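Tufa bench notebook, August
Clothes folding, two hand-held tools
Entry by N. Degefa, read over by Sumeya

09:40
Nnamdi's overnight conversion rejected 6 takes from the folding set. The reject reason is the same for all: "width flat". The finger-width channel on the near tool goes to 2 mm early in the take and stays there to the end. Pose, both camera streams and the far tool's width all look normal. No dropped frames, no warning from the recorder. The operator would have had no sign of it.

First thought was that the tool was simply held shut for the whole take, in which case the data is fine and the check is too strict. Went through the video against the log to find out. At the first timestamp I looked at, the two agree well enough. 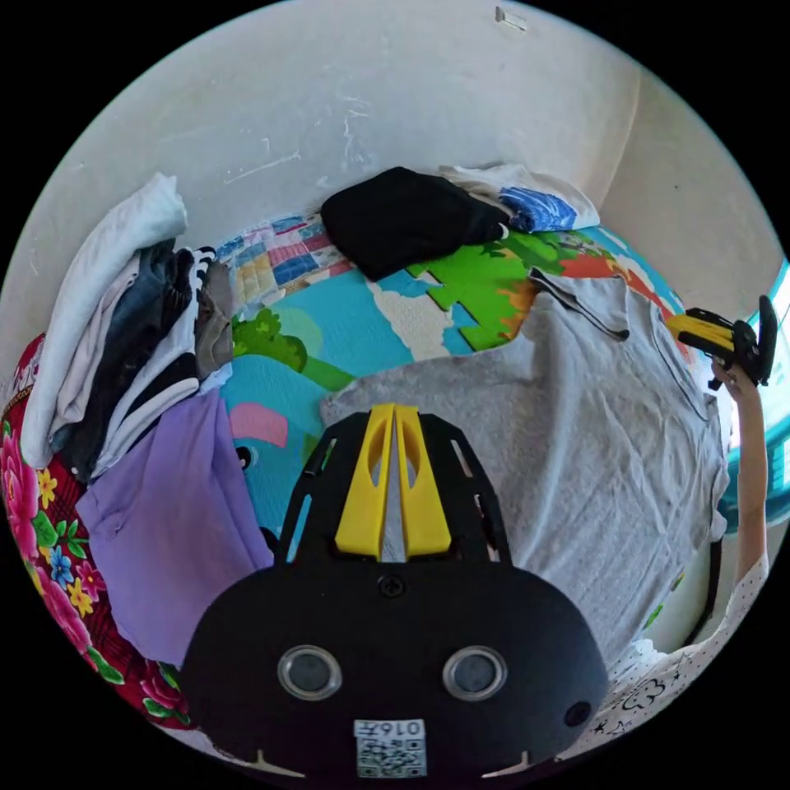
Near tool (sticker 0167), fingers close together, narrow gap. Grey T-shirt flat, cord across the upper part.

A narrow gap and a log value of 2 mm are not in conflict. One frame like this proves nothing, because a stuck channel is right whenever the fingers happen to be near closed. Carried on through the other rejects looking for a moment with the fingers plainly apart.

10:25
Found one. The log for that take says 2 mm throughout, and the fingers are obviously further apart than that: the quilt shows between them, and so does the hanging grey piece. 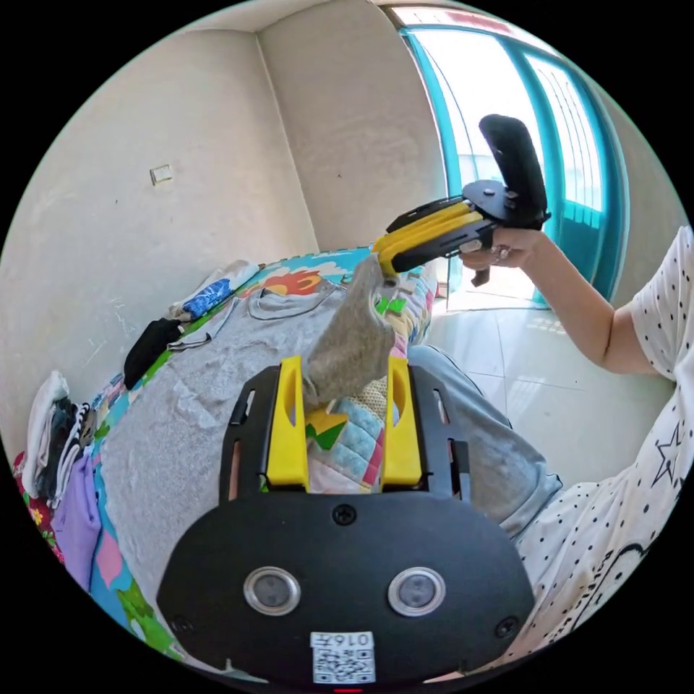 Near tool open, far tool clamping the top end of the small grey piece. Logged near width at this point: 2 mm.

So the check is doing its job and the width is wrong. Told Nnamdi to leave the threshold alone.

This matters more than a bad column in a file. The Clendenska arm takes its gripper command straight from logged width. With a take like this it would learn to travel to the cloth with the jaws already closed and push at it. We saw something of the sort last month and put it down to too few takes. I want to go back over that batch before we blame the policy again.

11:10 What it is not
Not the batteries. Voltage in the log is level through the whole of each take.
Not clock offset. I shifted the width channel both ways by up to 600 ms and the flat section stays flat, as it should.
Not the far tool. Its width rises and falls with the video in every take I checked.
Not the conversion script. The raw file has the same flat section, so the value was already wrong when it was written.

11:45 Bench test
Took a tool that had given a reject and ran it on the bench with the recorder attached, squeezing and releasing the trigger slowly. Good for the first few strokes. Then I let go sharply, so that the fingers ran out to the stop, and the channel dropped to 2 mm and stayed. Opening and closing by hand made no difference. Restarting the recorder did not bring it back. Pulling the cable and putting it back did.

Repeated with the cable tie moved back to leave more slack at the plug. Could not make it fail in 600 strokes, sharp releases included. Moved the tie forward again and it failed within the minute.

Henok's reading, which I agree with: the tie is too close to the plug, a hard release tugs the sensor lead, contact is lost for an instant, and the firmware then holds a default value instead of reporting an error. The 2 mm is that default. It was picked as "safely closed" when the fingers were first fitted, and I think Uriel wrote it, but the commit is under the shared Rutlow account so I can't tell.

Two faults, then: a mechanical one that starts it, and a software one that hides it. The second is worse. A missing value should look missing.

13:30 Other takes from the same sitting
Asked Sumeya to pull takes that passed the check and look at those by eye as well, in case the channel froze partway and recovered. A short freeze would get through, as the check only fires on a flat run of 600 samples or longer.

She has been through part of them. The fingers on the near tool are apart in the one below, with the far tool raised and its fingers pointing down to the left, the grey knit cloth below, and the width trace is live. Sticker reads 0164. No freeze in that take. She will finish the list and write the results in here.
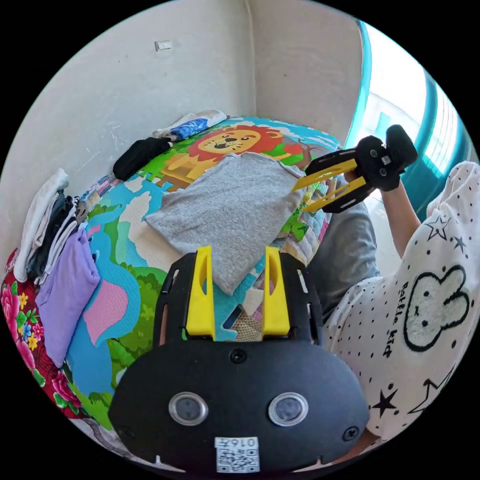 14:50 Changes
1. Tie moved back on every tool, with a slack loop at the plug. Henok has done these. Still to be checked by a second person.
2. Firmware to write an empty value on loss of contact, never 2 mm. Uriel to do. Until then no new takes go to Clendenska.
3. Recorder to beep if width has not moved for a set time while the pose is changing. Length of the set time not agreed. Nnamdi wants it short, I think a long steady hold on a garment would trip it.
4. Rejected takes stay on the disk, marked bad. Width might be recoverable from the video, as the fingers are in view. Low priority.

15:20
Uriel confirms the default is his. He says it was meant for the Prirnska jig, where closed is the safe state because nothing moves until the jaws open. For us it is the wrong way round. He also points out that the same lines are in the far tool's build, so the far tool has the second fault even though it has not shown the first. Added to item 2.

Open: recheck of last month's batch, Sumeya's list, second check on the ties.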